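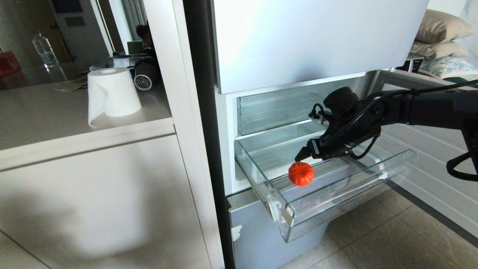

Chapter 6: The Refrigerator

What this chapter covers
The parts of a household refrigerator
Where each kind of food belongs
Using and cleaning the drawers
Keeping a storage record

6.1 A cold cupboard with different zones

A refrigerator slows spoilage. It does not stop it. Bacteria and molds keep growing at low temperatures, only more slowly, and vegetables go on losing water after they are picked. How long a food keeps depends on its condition when it went in, how it was wrapped, and which part of the refrigerator it was put in.

Most students think of the inside as one space at one temperature. In an ordinary kitchen model the door shelves are the warmest part, and they warm up further each time the door is opened. Milk and eggs keep better on an inside shelf. Jars of mustard, pickles, and jam do well in the door.

Raw meat and fish go on the lowest shelf, in a dish with a rim, so that nothing can drip on food that will be eaten without cooking. Cooked food goes above them, covered.

6.2 The drawer

The drawer at the bottom is usually called the crisper. Its walls hold in some of the moisture that vegetables give off, and leafy greens wilt less quickly there than on an open shelf. A clear drawer has the added advantage that the contents can be checked without digging through them.

Not everything sold in the produce aisle belongs in it. Whole pumpkins and winter squash keep best in a cool, dry room. Once cut, they should be wrapped and refrigerated. Onions and potatoes stay out, and should be kept apart from each other.
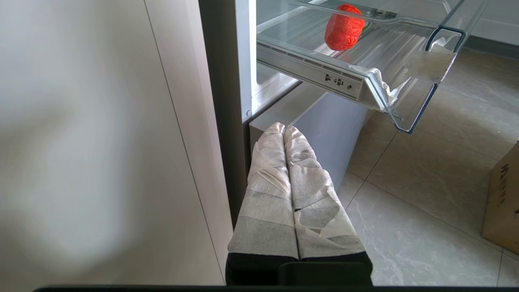
To clean a drawer, first empty it and throw out anything soft or moldy. Open the refrigerator door as far as it will go, or the drawer may catch on the door shelves. Pull the drawer forward to its stop, lift the front slightly, and slide it free. Let a glass part come to room temperature before it touches warm water, as a sudden change can crack it. Wash with mild dish soap, rinse, and dry fully, including the corners. Wipe the floor of the compartment before the drawer goes back.

6.3 The storage record

For the exercises in this chapter you will keep a record for 72 hours. Rule a sheet with 12 rows and enter one food in each. Note where it is stored, how it is wrapped, and its condition at the start and at the end. Elli Mäkelä's completed sheet is reprinted at the end of the chapter as a model.

Key terms: crisper, cross-contamination, door shelf, spoilage, wilting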